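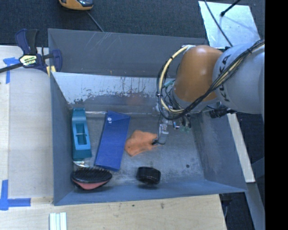
*Test bin with the KUKA arm over it, gripper at the orange cloth.*

**Bin picking: arm cable bundle and soft items near the wall**

Posted in Student Projects, 6/18/24

We are a group of four on a second-year automation module. The task is to clear a metal bin of mixed items, one at a time, with no fixed positions and no prior models of the items. The project is called Clilura. We use a KUKA arm, with the external cables and hose tied along it and a wide loop left at the wrist. The bin is clamped to the table and its corner positions are marked in blue tape.

Rigid items are mostly acceptable. The hairbrush and the long blue box are both picked reliably if the box is clear of the walls. Two problems remain.

1. Cloth. The planner returns a grasp at the highest point of the depth map. On a crumpled cloth this is often a thin fold, and the finger closes on it and loses it during the lift. Over 711 logged attempts on cloth the success rate is far below that of everything else.

2. Walls. The sides of the bin are tall and slope. For an item lying against a side the planner either gives no solution or gives one where the wrist turns so far that the cable loop swings towards the bin edge. We have stopped the arm by hand on 7 occasions for this reason.

The bin is bare grey metal, scuffed on the floor and worn bright on part of one wall. Depth readings there are noisy. We have not yet established whether this contributes to problem 2.

What we have tried: a slower approach speed (no effect), a higher closing force (slightly worse on cloth), and limiting the last joint to half its range (safe for the cables, but the planner then fails on most wall items). Painting the bin matt is possible, but we would have to repeat the calibration set, and the report is due before October.

Is there a standard way of dealing with either of these?

– clilura_group2

---

**Boris Kováčik**

Treat them separately. They have different causes.

For cloth, stop using the highest point. Segment first, then take a point some way inside the outline and drive the fingertip below the measured surface before closing. We used 12 mm below surface as a starting value and tuned from there. The gripper must have some give in it or you will load the bin floor, so set a force limit on the downward move and treat contact as a normal end condition, not a fault. Closing force matters very little once there is enough material between the fingers. After the lift, check the finger opening. If it reads fully closed you have nothing, and you should retry at a different point on the same item instead of the same one.

For walls, restricting the last joint on its own is too crude. With a two-finger gripper you can usually turn the grasp by 180 degrees and get the same contact with the wrist on the other side. Generate both versions of each candidate and score them by distance from the neutral wrist angle. That alone should recover a good part of what you lost with the half-range limit. Then add the cable loop to the collision model. A fat capsule fixed to the wrist is sufficient. Don't try to model the actual hose.

If a wall item still has no valid grasp, use a push. Put the closed fingers between the item and the wall, drag it towards the middle, and take a new depth reading. It costs one cycle.

On noise: take one reading of the empty bin and fit planes to the floor and the four sides. Discard any points that fall behind a plane. You will need to refit if the clamp is moved, so check the tape marks first. I would do this before painting anything.

---

**Marti**

Just paint it. We had the same with a shiny tray and matt grey primer fixed it in an afternoon.

---

**plestodska_lab**

Agree with most of Boris's answer. Two additions.

Log the failure type for every attempt (no plan, stopped, missed, dropped). A single success rate will not tell you which change helped. We ran 2567 attempts on our bin before splitting them up, and had to go back through the video to label them.

Also check the ties on the cable bundle. If the loop can slide through them its size changes with the pose, and the capsule will be wrong at one end of the range. Mark the cable at each tie with a pen and look again after a long run.

I can't comment on the push move. We use suction for wall items, and it won't help you with cloth.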